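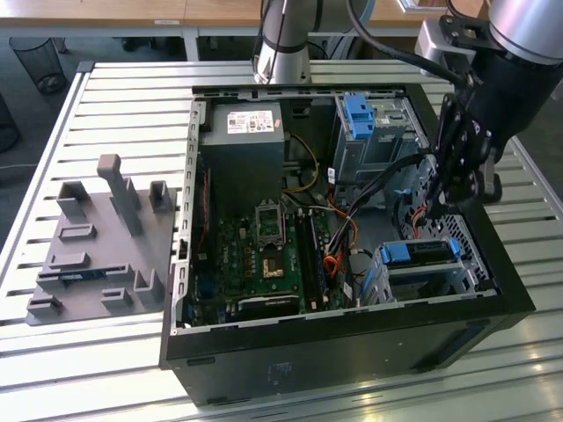

Does "pray without ceasing" mean what my small group says it means?

mhopkin53
Our leader at Irnbridge handed out a plan with 100 short prayers a day, timed by phone alarm, and said 1 Thess. 5:17 requires it. I don't buy it. Paul had tents to sew.

Selam_E
I did something like it in December and it helped me. Why knock it before you try?

mhopkin53
I'm not knocking prayer. I'm asking where the number comes from.

oldpew
Probably from whoever sells the plan. The word in Greek gets used for a cough that keeps coming back, or so I was taught. Constant, but with gaps.

Selam_E
Taught by who? I've heard that cough thing in three sermons and never seen a source.

oldpew
Fair. Pastor Lencho, years ago. I'll look for my notes.

g_farina
Romans 1:9 has the same idea, and Paul clearly wasn't mentioning them every second. So I'm with Mererid on the alarms. I do think she's letting herself off easy, though.

mhopkin53
Maybe so. Still not setting 100 alarms.

Selam_E
Try five and report back.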